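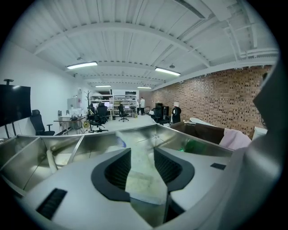
Photo: Sanaa Younis / Kedenberg project group

Home | Projects | Reports | Staff | Contact

Keeping a Shared Sink Clear: Report of the Kedenberg Group

Prepared by Takumi Amano, Lucyna Jabłońska and Sanaa Younis
Supervisor: Marion Rankin

1. Purpose

The workroom sink is used by every project group in the building. In November the department asked us to study how it is used and to propose a simple clearing routine. The basin is stainless steel and stands in a large room with a brick wall to one side, under fluorescent lighting, so marks on the metal are easily noticed.

2. Method

The group kept a written log for 11 weeks. At the end of each afternoon one member recorded whether anything had been left in the basin or on the surface beside it. Cloths were entered separately, as earlier groups had complained of them most often. The log holds 696 entries.

3. Findings

Small items were left in the basin more often than dishes. Cloths tended to be put down on the nearest surface - usually to the right of the sink - and remained there until the next morning. A full clearing, including wiping the rim, took one person 5 minutes. Where clearing was put off to the end of the week, it took 45.

4. Recommendations

A rail for cloths should be fitted within reach of the basin. Each group should clear the sink before leaving, and the last to leave should sign the sheet by the door. Torquil Laing has agreed to review the sheet each month.

The log did not cover evening use, and a later group may wish to extend it.

3 comments | 12 shares

Contact the project office | Copyright Kedenberg | Back to top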